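Workshop notebook, October, after tea

Spent most of today on sound for the library talk, the evening with the storytelling and the old blues records, and I'm happier than I was this morning! The Ollau speakers hum if they share a socket with the lights, so they go on their own lead now. I cut the boom at 2250 a little, then listened from the back row for a good long while — lovely and clear.
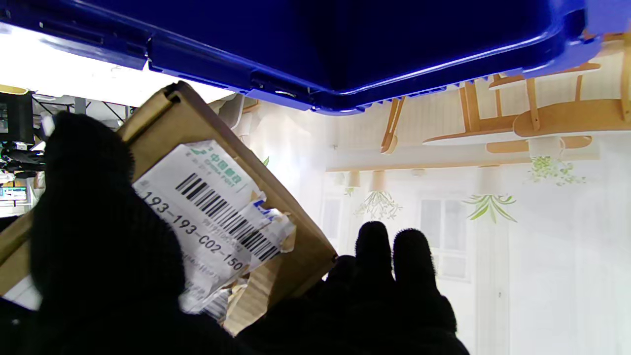
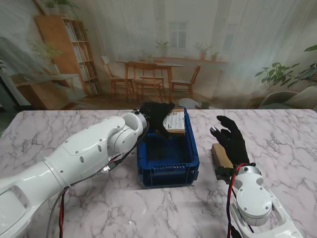
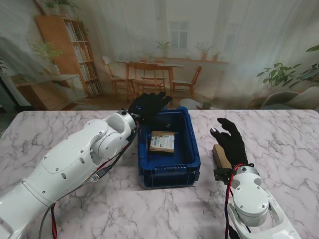 Egan wrote underneath in pencil that the hum was there last spring too, and that a dip nearer 3000 would flatter a speaking voice far more than mine does. Fair enough, I'll try both with the Clidaten recording before anyone sits down.

Still to do: six chairs for the stage, a lower stand for the guest (he talks sitting down, bless him), and fresh tape on the cable by the door.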